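About Flodstead Election Watch

Flodstead Election Watch is a small, nonpartisan group of people who love elections. We love the folding tables, the stickers, the long lines that move faster than you feared, and yes, the tally sheets. We train local residents to observe voting and counting in their own towns, and we publish what they see in plain language that anyone can read over breakfast.

We don't endorse candidates, and we don't tell anyone how to vote. Our observers come from every party and from none, and some of our best car rides home have been between two people who canceled each other out at the ballot box that morning.

How we got started

Our founder, Sólveig Dalsgaard, was a school librarian when she signed up to work a polling place in Halley. It was a cold day and a hard one. The doors opened late, the voter list for one precinct had been sent to the wrong building, and people were angry by ten in the morning. Most of them came back later and voted anyway! Sólveig went home and wrote down everything she could remember, hour by hour, and mailed it to the county clerk.

The clerk called her. They talked for most of an afternoon, and by the end of it the county had agreed to let outside observers stay in the room for the whole count the next time, from the first box to the signed result. Sólveig needed people to fill the chairs, so she asked her neighbors, and then she asked her neighbors' neighbors. That first team had 42 observers, a borrowed meeting room above the Honkanen furniture store, and one clipboard that everybody wanted.

We still have the clipboard.

What we do now

Today 793 people have finished our training. They cover Flodstead, Halley, Ditasano and the rural precincts in between, some of which are a very long drive from the nearest cup of coffee. We've grown from watching one count to following the whole election: voter registration, the mailing of ballots, accessibility at polling places, voting day itself, the count, and any recount that comes after.

Every observer fills in the same report form. It asks simple things. Did the doors open on time? Was there a ramp, and could a person using a wheelchair reach it from the parking lot? Was anyone turned away, and what were they told? Were party representatives allowed to see the count? The answers go to our reports desk, where two people read each form separately before anything is published.

We publish the good news along with the bad. When a polling place runs beautifully, we say so by name, and we hear those pages get printed out and taped up in break rooms. When something goes wrong we send our notes to the clerk first, wait for a reply, and print the reply next to our own account so you can compare them.

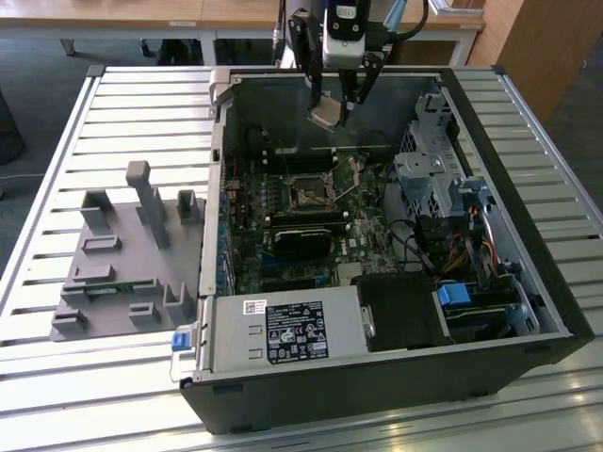
Our people

Sólveig Dalsgaard, founder and director. Sólveig still observes at every general election and still brings the soup. She handles our relationships with the county clerks and is the person to write to if you'd like a speaker for your club or class.

Halfdan Þorgeirsson, training. Halfdan spent years teaching civics and it shows, in the best way. His mock polling place, with trainees playing confused voters, pushy party agents and one very lost tourist, is the part of the course people talk about afterward. He rewrites the handbook every April to keep up with changes in the rules.

Þórey Bundgaard, reports. Þórey reads more handwriting in November than most people do in ten years. She edits our election reports and has a firm rule that no sentence in them may need to be read twice. If you've ever found one that did, she wants to hear from you (she means it).

Þórarinn Bisgaard, precinct teams. Þórarinn makes the schedule, finds the rides, and matches new observers with experienced ones. He grew up in Ditasano and knows which roads flood.

Sille Hafþórsson, community partners. Sille works with tenants' groups, churches, the community college and the senior center to reach voters who've had trouble at the polls or who have simply never been asked about it. She also runs our phone line on voting day, which is open from an hour before the polls open until the last person in line has voted.

What we believe

Voting should be easy, safe and a bit dull. People should be able to disagree fiercely all summer, walk past each other's yard signs, and then trust the number that gets read out at the end. We think that trust grows when ordinary residents are in the room, paying attention and writing things down. It also grows when election workers are treated kindly, and our code of conduct has a whole page on that.

Observers never touch a ballot, never give advice to a voter, and never argue with a poll worker. They watch, they ask questions at the right moment, and they write.

How we're paid for

Nearly all of our money comes from small gifts. We take nothing from candidates, parties or companies that sell voting equipment, and no single donor may give more than $400 a year. Observers aren't paid, though we do cover gas. Our yearly accounts are posted on the Reports page, next to the election reports themselves.

Come join us

Training takes two evenings and one Saturday-style long session at our Flodstead office, and each course has room for 60 people. You need to be 16 or older and willing to sign the code of conduct. You don't need a background in law or politics. Bakers, bus drivers and retired dentists have all made wonderful observers, and the high school students may be the sharpest of the lot!

To sign up, use the form on the Training page or stop by the office and ask for Halfdan. Coffee's on most mornings.

Page last updated Mar 5, 2025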